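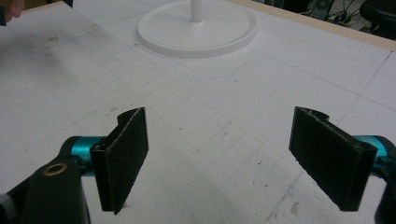

In dieser Einheit geht es um die Frage, wie eine Kanzlei ihre Preise bildet, wenn der Mandant nicht mehr nach Stunden bezahlen möchte. Bitte lesen Sie vorher das Kapitel zur Stundenabrechnung noch einmal durch, denn ich setze die Begriffe voraus. Für die Übung am Ende brauchen Sie Papier mit einem feinen Raster, so wie die weißen Bögen mit den dünnen grauen Linien; ein Kästchen steht bei uns für eine Einheit von sechs Minuten. Wer lieber mit einer Tabelle am Rechner arbeitet, darf das auch tun.

Startseite > Lehre > Kanzleimanagement > Skript, Teil 4

4.1 Drei Formen der Vergütung

a) Zeithonorar. Der Mandant bezahlt die geleistete Zeit. Das Risiko, dass eine Sache länger dauert, liegt bei ihm.

b) Festpreis. Der Preis wird vor Beginn vereinbart. Das Risiko geht auf die Kanzlei über, und darum muss sie ihren eigenen Aufwand gut kennen.

c) Zeithonorar mit Obergrenze. Bis zur Grenze wird nach Zeit abgerechnet, danach arbeitet die Kanzlei ohne weitere Vergütung. Viele Studierende halten diese Form für einen fairen Mittelweg. Ich bitte Sie, dies kritisch zu prüfen: Welche Seite profitiert, wenn die Sache schneller fertig ist als geplant?

Die gesetzlichen Gebühren und ihre Grenzen behandeln wir in Teil 5.

4.2 Fall: Kanzlei Desjardins

Die Kanzlei Desjardins in Lunumstead prüft für den Softwarehersteller Balar regelmäßig Lieferverträge. Im letzten Jahr waren es 46 Verträge. Dafür wurden 416 Stunden erfasst. Frau Arsenault, die zuständige Partnerin, möchte dem Mandanten einen Festpreis pro Vertrag anbieten.

Man ist versucht, einfach die Stunden durch die Zahl der Verträge zu teilen. Das Ergebnis liegt etwas über neun Stunden. Dieser Durchschnitt sagt aber wenig, solange wir die Streuung nicht kennen. Ein einziger schwieriger Vertrag hat nämlich allein 105 Stunden gebraucht. Ohne ihn sinkt der Durchschnitt auf knapp sieben Stunden.

Ruben Prins hat in seinem Gastvortrag vorgeschlagen, solche Ausreißer vertraglich aus dem Festpreis herauszunehmen. Dann muss man jedoch genau definieren, was ein Ausreißer ist, und zwar bevor man ihn auf dem Tisch hat.

4.3 Übung

Zeichnen Sie die Verteilung der Stunden für zehn Verträge Ihrer Wahl aus der Anlage. Formulieren Sie danach eine Klausel von höchstens fünf Sätzen, welche den Umfang des Festpreises beschreibt. Die Lösung bringen Sie bitte ausgedruckt mit.

Wir verwenden Cookies, um diese Seite zu verbessern. [Akzeptieren] [Einstellungen]

Zuletzt hinzugefügt
Teil 3: Stundenabrechnung und Zeiterfassung
Anlage zu Teil 4: Stundenliste Balar
Teil 5: Gesetzliche Gebühren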